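Progress report to the Okitz fund, June
Project: Redecoration of the shared rooms at Sinlow House
Submitted by: Clirnolen Interiors

Work on the ground floor is finished. The hallway and reading room have two coats of Hubmann matte in pale gray-green, and the trim is off-white. The old border paper came off more slowly than planned and cost us 3 extra days. Plaster repairs behind it are done.

Upstairs, 5 of the 7 rooms are painted. Residents picked the colors from sample boards in the dining room. Most chose soft blues. The two remaining rooms need a stain-blocking primer on the ceilings first.

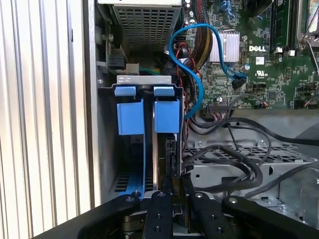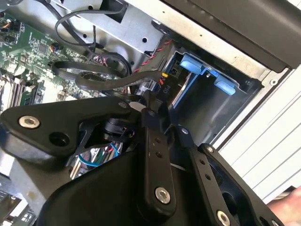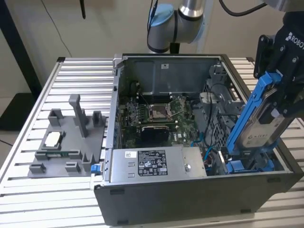
Open desktop computer case, three views.

Spending on paint and paper this period came to $769, within the materials line. Curtain fabric for the reading room has been ordered but not yet billed. We would like to move the unused part of the wallpaper line to lampshades and floor rugs, and ask for your approval in writing.

Still to do:
Ceilings and walls in the last two rooms
Curtain rails, reading room
Picture rail touch-up on the stairs
Return of unopened paint

The next report will cover the upstairs rooms and the final fabric costs.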